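3.2 Where condiments are kept and how households decide

The interviews covered 20 households in the towns of Witia and Thambiah. Each household was visited 2 times, once before the evening meal and once on a morning when at least one adult was at home. Interviewers asked where shared food items were kept, who put them there, and whether anyone in the home disagreed. The question about disagreement was added after the pilot in May, when several people brought it up without being asked.

Most of the answers about refrigerated goods were short. Milk, eggs and leftovers had a fixed place, and people named it at once. Answers about condiments were longer and less settled. Ketchup, mustard, soy sauce and hot sauce were described as moving between the refrigerator, the table and the counter, and members of the same household often gave different accounts. In 11 households, at least one adult said ketchup belonged in the refrigerator while another said it did not. Both sides usually pointed to what their parents had done. Few mentioned the storage advice on the label, and those who did were not sure what it said.

We coded each statement by item, by place and by the reason given, if there was one. This produced 244 coded statements. Statements with no reason were kept in the set, as leaving them out would have made the households look more deliberate than they were. Two coders worked separately and then met to settle differences. The hardest cases were statements such as "it just lives there," which one coder first read as habit and the other as no reason at all. These were all coded as habit in the end.
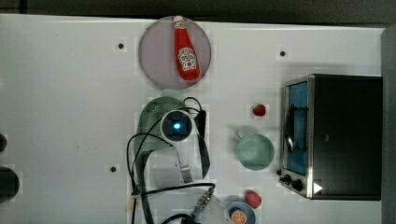

Reasons based on reach were the most common for items used at the table. People wanted the bottle close to the person who used it most, often a child. Reasons based on safety came up mainly for mayonnaise and for anything homemade. Taste was mentioned less than we expected, although a few people said cold ketchup spoiled hot food, and one said the same of cold syrup.

Kitchen size had a weaker link to storage than earlier work led us to expect. Homes in the older part of Witia have narrow kitchens with little counter space, yet residents there kept as many items out as those in the newer Thambiah apartments. What did differ was how often things were put away. In the narrow kitchens the counter had to be cleared before cooking, so bottles were moved daily - sometimes to a different spot each time. This may explain why those households gave the least consistent answers across the two visits.

Shopping patterns also played a part. Households that used the Hikent warehouse store bought larger containers and often kept a second one in a closet or garage. Those that shopped at Jindeo, a smaller grocery within walking distance of most Thambiah homes, rarely had a spare. The question of where to keep the unopened container drew almost no disagreement. Section 3.3 takes up the related matter of when an item is considered finished, and who throws it out.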